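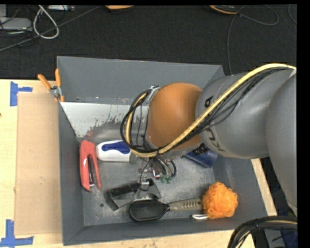
Can a robot tidy up yet? I spent a morning finding out

Monday, July 12, 2021

I have a junk bin at home. You probably have one too. Mine lives by the back door and it has dog leads in it, a bike pump, three dead flashlights and, as of this weekend, a single roller skate. So when Prestura invited me over to its workshop in Abu Hammour to see how its bin-picking project is getting along, I said yes before I'd finished reading the email. I want one of these things so badly!

The short version, for anyone reading this at a bus stop: it's getting better, it's slower than you'd hope, and you shouldn't give away your laundry basket.

The longer version starts with a gray metal bin on a wooden table, with a big robot arm leaning over it and a whole mess of cables and hoses hanging off the wrist. In the bin you've got a red stapler, a hairbrush, a fluffy orange bath sponge and a few other bits. That's the chore. Take the things out, one by one, and put them where they belong. My seven-year-old nephew can do it (he won't, but he can).

I asked the engineers which item they dread the most and got an argument going that lasted right through coffee. One camp says the sponge. It's all mesh and no edges, so the software has a hard time deciding where the sponge stops, and when you squeeze it, it turns into a different shape. The other camp says the hairbrush, on account of the handle. Pick it up by the end and the heavy part swings. Pick it up by the head and you've got to get the angle right or it slides out. I'd have guessed the stapler, and I was told very kindly that staplers are fine as long as they aren't lying open.

Prestura has been running what it calls its household set since February. There are 134 items in it, all bought from ordinary stores, and the rule is that nothing gets a sticker or a bar code to help the robot along. The machine has to look at the heap and work it out. I liked that rule. Plenty of robot demos I've been to had everything laid out in a nice row on a white cloth, and my house has never once looked like that.

Now the numbers, which the company was pretty open about. In its latest round of testing the team logged 871 attempts at picking something out of a mixed bin. I asked for the success rate and was told it depends a lot on the item, and then I got a chart I wasn't allowed to photograph. What I can pass along is that boxes and bottles were way up at the top, and soft stuff was down at the bottom with anything that has a cord on it. A typical pick takes 17 seconds from first look to letting go. Try counting that out loud next to a pile of socks. It's a long time!

Speed is the thing I kept coming back to, and I may have been a bit of a pest about it. The answer I got was that they could turn the arm up tomorrow, and it would miss more, and each miss costs more time than it saved. A knocked-over bottle rolls under something else and the whole puzzle changes. So for now they keep it slow. Fair enough, I do the same with wine glasses.

So who's going to buy it? Nobody's kitchen, for a start. The arm is a factory arm, the sort of thing you bolt down and stand back from, and I can't see it next to my toaster. The first customer is Sovier, which handles returned goods for online shops and has a warehouse on the other side of town. Returns are a mess in exactly the way my back-door bin is a mess. People send back a hairbrush, a phone case and half a curtain rod in the same box, and somebody on the shop floor has to sort it all out by hand. Sovier plans a 30-day trial with one robot working a sorting table beside the regular crew, and it says no jobs are being cut for it. I've asked to come back and see it, partly because I'd like to hear from the people who do the sorting now. They weren't at the workshop and I think they'll have opinions.

There's a second project down the hall from a smaller outfit, Bristasura, which rents desks there and works only on grippers. Its people think everybody is too worried about cameras and not worried enough about fingers. They've been trying softer pads and different kinds of suction, and they let me squeeze a few samples. One felt like a gummy bear. I was told it's good with jars and terrible with fabric, and that the fabric one is coming "soon," a word I've learned to be careful with in this line of work.

I did ask about laundry, because I always ask about laundry. Folding is still a long way off on this project. They'd first like to be able to pull one shirt out of a basket and be sure it's only one shirt. Dishes came up too, and the general feeling was that loading a dishwasher is more doable than most people think if the plates are all the same, and a nightmare as soon as somebody owns a colander.

My own guess, and it's only mine, is that we'll see these machines in back rooms and warehouses well before any of them comes through a front door. Stores can pick what goes in the bin and put up with something slow if it'll keep going through the night. I can't. I've got people coming over on Thursday and a roller skate to find a home for.

If you work in returns, or you've had a robot try to help you at work, send me a note, I'd love to hear how it went. I'll write again once the trial at Sovier is under way.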